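# Fresh sheets, same old story

I have stayed in enough hotels to be tired of the little card. You know the one. It tells you that by hanging up your towel, or by skipping a change of sheets, you are helping to save the planet. At the Multotby last August it was printed on thick card, both sides, with a leaf on it.

I don't object to keeping my sheets for three nights. I do it at home, like most people, and for a good deal longer than three nights. What I object to is being thanked for a saving that goes straight to somebody else. The Multotby has 196 rooms. Fewer changes means less water, less power and fewer paid hours upstairs, and my bill stayed exactly where it was.

The Yensuk group says its scheme spared 754 loads of washing in a single season. Fine. Compared with what? If the hotels were half empty that season, the loads would have dropped anyway. I wrote to ask and got back a leaflet, with the same leaf.

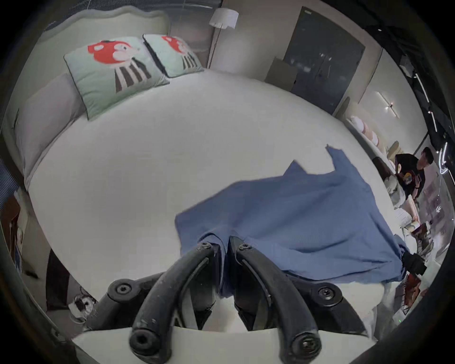 Mayuree Thongsuk wrote to me after my last column on this and said I was being unfair: a sheet washed less often lasts longer, the water is saved whoever pockets the money, and guests who want clean linen only have to ask. She thought I would complain whatever the card said.

She may be right about the last part. I'll give her the water too – it is saved, and that counts for something. But asking isn't as simple as she makes it sound. At one place I had to ring down before 10 am or wait another day, and I felt like a man demanding a second pudding.

And the cleaners? Fewer rooms done in full can mean fewer shifts, and the rooms that are left take longer to put right. I have yet to see that on a card.

If a hotel wants me to believe it, let it take the money off the bill. Even a small sum would do. Until then I'll hang up my towel, as I always have, and leave the card in the drawer with the hairdryer.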